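Martens Expands Parts Return Program to All Prendier Service Counters

GORNOW - Martens, the regional supplier of replacement parts and electrical controls, announced Wednesday that its parts return program will be offered at all 53 Prendier service counters beginning in October. The program, which opened at two counters in the Zutska district last year, allows repair shops, schools and small manufacturers to return unused or surplus components for store credit.

Under the expanded program, customers may return eligible items at any participating counter, regardless of where the original purchase was made. Credit will be posted to the customer's account once the item has been checked by counter staff, and may be applied to any later order placed in person or by telephone.

"Small shops often buy a part for one job and find that the job has changed by the time the part arrives," Martens said in a statement. "Those parts end up in a drawer. We would like to see them go back into use, and we would like our customers to get fair value for them."

During the trial period in Zutska, the two counters accepted 1,121 returned items from 219 customer accounts. Push buttons, switch boxes and gears were the most common returns, followed by relays and terminal blocks. Items that passed inspection were placed back on the shelf at a reduced price and marked as returned stock.

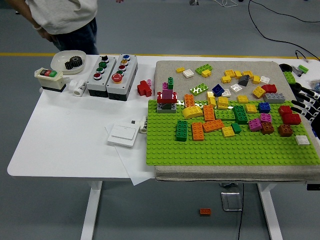

Eligible items must be complete, free of visible damage and listed in the current Martens catalog. Original packaging is preferred but not required. Fuses, batteries, lubricants and made-to-order assemblies cannot be accepted. Customers with large quantities are asked to contact their local counter in advance so that time can be set aside for inspection.

The expansion also includes a change in the way credit is calculated. In the trial, each counter set its own rates. From October, a single rate schedule will apply across the network - a step requested by several customers who hold accounts at more than one location. Printed copies of the schedule will be available at every counter.

Prendier will continue to operate the service counters under its existing agreement with Martens. Counter hours are not affected by the announcement. Staff training is under way at the Gornow distribution center and will be completed before the program opens.

Customers with credit remaining from the Zutska trial do not need to take any action. Existing balances will carry over in full and can be used at any Prendier service counter.

Media inquiries may be directed to the Martens communications office in Gornow.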